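The Girkness Coffee Table and Trindasia Sofa

We are so happy to have these two together in the showroom! The Girkness is a big, dark table with a top polished until it works almost like a mirror, and the Trindasia is a three-seat sofa in damask with large floral medallions. They come from the same maker, Bado, and they look wonderful side by side – very formal, but still a place where you'd want to put your feet up.
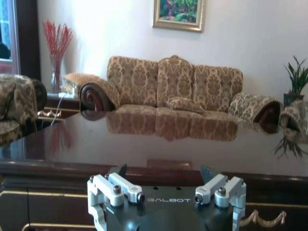
Girkness table with gold inlay lines and carved ornament, Trindasia sofa behind.

Look at the apron before you fall for the top. The thin gold lines run along it, and the carved scroll catches the light beautifully in the evening. The back of the sofa has a gentle peak in the middle, and a small throw pillow in the matching fabric is included.

A top this shiny loves company. Put a little figurine on it (we're fond of the green and yellow parrot) and move it until you like what the polish does with it.
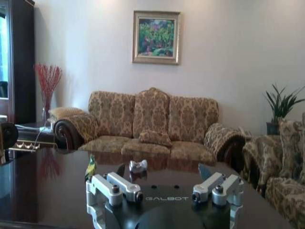 Sizes and ordering

Table item number: 1583
Sofa item number: 424
Table width: 53 inches
Care: soft dry cloth, no spray polish
Delivery: by Buthelezi, carried in and set up in the room you choose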